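THE STATE OF THE BIG TABLE

From the Mendurport office newsletter, April

It has been put to me, by more than one person and in more than one tone, that the big table in the meeting room is getting out of hand. I have been asked to write something about it, on the grounds that I sit closest and complain most. Both of these are fair.

Bottles, cables, bags, phones and all:
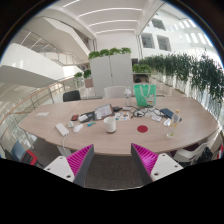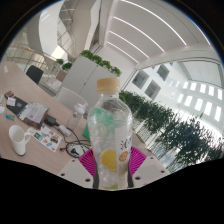 For those who joined after the move from Quintela, a little history. The table came with us. It cost £1761, a figure I know because it was read out at three separate budget meetings in the voice people keep for hospital results. It was delivered in sections, and the delivery men had a long conversation on the stairs about whether sections could be smaller. We were promised a table at which the whole office could meet. We have met at it, as a whole office, twice. The second time was for cake.

The rest of the time it does what any large flat surface does in a building full of people with their hands full. You come in with a bag, a drink, a phone, a notebook and something you picked up at reception, and you need somewhere to put all of it while you find out whether the meeting is still on. The meeting is not still on. You take the bag and perhaps the phone. The rest stays put and waits for you to remember it exists.

I have a theory that things attract other things. Put a single pen down on a bare table and someone will return it to you by lunch, slightly offended. Put the same pen down next to a folder and a cup and it will still be there at Christmas. A cable on its own looks like a mistake, but two or three cables in a knot look like infrastructure, and people will lift their elbows to avoid disturbing them. I once watched a visitor from Villulell eat an entire sandwich standing up because he thought the wires were doing something.

Which brings me to cables generally. When we moved in, Apolline Guillot bought a set of fabric ties and a label printer and spent an afternoon going round the office tying and labelling. It was beautiful work. For a short time you could look at any lead in the building and know what it was for, who had signed it out and when it was due back. Then the label printer ran out of tape, and the replacement tape was for a different label printer, and we now own both tapes. The ties are mostly holding up the blind in the kitchen. Apolline has been very good about it, by which I mean she has stopped mentioning it and started keeping her own charger in a locked drawer.

Phones are another matter. I am always impressed by how calmly people here leave them lying about. I can't go to the loo without mine, and others will abandon a phone on the table for a full morning and then ask the room at large to ring it. It is always on silent. We have had one instance this year of a person borrowing a colleague's phone to ring their own and then going home with the colleague's. Both parties have asked not to be named, and one of them still owes the other an apology for what he said to her mother.

Then, drinks. I'd like to say this gently. A bottle of something fruity is a fine thing to bring to a long meeting, and I'm not going to start on the subject of who drinks what. My difficulty is with the last third. There appears to be a rule, unwritten but widely followed, that the final part of any bottle belongs to the room. It isn't finished and it isn't thrown out. It is left standing with its cap on in case the owner is struck by thirst at some later date and returns for it. The owner has by then bought another. I have asked several people about this and they all said the same thing, that they were "still on that one", while holding a fresh one.

Cups are similar but with the added matter of what grows in them. I will say only that the dishwasher in the kitchen is the tall thing beside the fridge, it opens towards you, and the sink is not its waiting room.

Bags I have more sympathy for. A tote bag is hard to put down tidily. It won't stand up on the floor, it slides off the back of a chair, and if you hang it on the door somebody shuts the door. So it goes on the table, where it looks cheerful and takes up the space of a small dog. I own nine of them myself, all from conferences, and I've never once had the right one with me. If you would like a Plula tote in a shade that I can only call municipal, see me. I'd be glad of the drawer.

Paper. We were going to be paperless, you may recall. There was a poster about it. People print things out because they're easier to read in a meeting, and then they leave them in the meeting, for the benefit of the next meeting, which reads them with great interest. In this way I have learned a good deal about the parking negotiations that I was never supposed to know. If you've got a folder, could I ask you to close it and take it with you? If you've left a blank card, a scrap of a note or a slip with a telephone number and no name, I will be making my own arrangements for it.

Now for the practical part, which I'm told is the reason I was given this much room.

From the start of next month there will be a tray. It will live on the shelf by the meeting room door, and it's for small things that have been left on the big table and don't seem to be going anywhere. Mice, pens, chargers, markers, the lids of things. If you have lost something small, look in the tray before you write to the whole office. If you've lost something large, look under the tray.

The table gets cleared at half past five. Anyone who's last out can do it, and being last out is not a position you can avoid by hurrying, as somebody will always be it. Clearing means everything off. Sliding it all down to the far end so that it looks like a different meeting's problem has been tried and has been noticed.

Drinks left after that go down the sink and the empties go in the recycling under the window. I know there'll be someone who had plans for theirs. They can come and talk to me, and I'll listen, and it will still have gone down the sink.

Phones, keys, and anything that looks as though it would cost you sleep will be taken to reception. Reception closes at six. They've asked me to add that they can't tell one black phone from another any better than you can, so a sticker or a case would help, or a photograph on the lock screen that isn't a sunset.

Chairs go back under. There's a school of thought that holds it's friendlier to leave them at angles, as though people had just got up from a lively discussion. That school of thought doesn't have to get past them with the hoover.

I should say a word in the table's defence, as it can't write to the newsletter. It's a good table. It has put up with hot cups and leaky pens and that business with the glue when we were making the model for the Villulell bid. I did my first week's work here at one end of it, before my desk turned up, with people wandering by and dropping their things around me as if I were a sort of bollard, and I met practically everybody that way. There was somebody's scarf, then somebody came back for the scarf and we got talking about trains. I'm not sure I'd have met half of them over a clear surface. So I don't want it bare exactly. I'd be content if you could put a plate on it without moving something belonging to someone else.

A few replies to questions that came in when I pinned up the first version of this in the kitchen.

To the person who wrote "what about the windowsill": yes, the windowsill as well, but one thing at a time. The windowsill has got plants on it and I'm frightened of the people who look after the plants.

To the person who wrote "who put you in charge": see the first paragraph.

To the person who corrected my spelling of "liaise" in green ink, thank you. Was that my green pen?

And to whoever suggested we buy a second table to put the things on: this was costed. A smaller one in the same finish would be £765 before delivery, and I've been asked to tell you that the answer is no, and to tell you in such a way that it doesn't come up again. Quintela had a second table, if you remember. By the time we left it needed a third.

The tray, meanwhile, has arrived early. I put it on the shelf by the door this morning to see how it looked, went off to make a tea, and came back to find a set of keys in it, half a packet of mints and a birthday card for a person I don't believe works here. If any of those are yours, you know where to look. The mints may not last the afternoon.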